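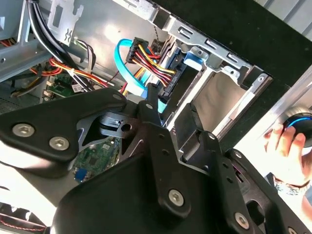
Gripper at the drive cage of a desktop PC, hard drive still cabled.

Home | Open Roles | Our Shop | Contact

Bench Partner, computer teardown - Flikholm

We take old office desktops apart at Flikholm so the good pieces can go on to another life, and since July we've been doing more and more of it with robot grippers at the benches. We'd love to find two more people to work alongside them. You don't need a degree, and you don't need to have touched a robot before (most of us hadn't!). If you've ever opened up a computer on the kitchen table just to see what was in there, please keep reading.

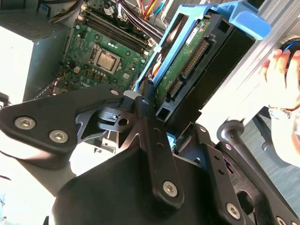 Najwa Rawashdeh told us she was sure her hours would be cut, and that what changed instead was her wrists, which stopped aching by the second month, though she does miss chatting across the bench.

We took that last part to heart, so everyone now breaks for coffee together at 9. You'll spend part of each shift guiding a gripper and part of it working by hand, and you'll have a real say in which jobs stay with people. Training lasts 5 weeks and is fully paid - no one on the current crew lost their place over the change, and we've put that promise in the contract.
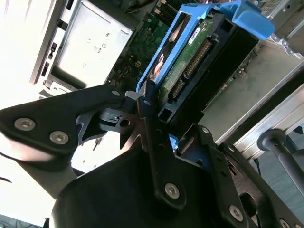 Hard drive in its blue carrier, with the gripper below.

To apply, write a few lines to Gladys Ospina, Flikholm, Room 302. A resume is nice but a plain letter is fine too.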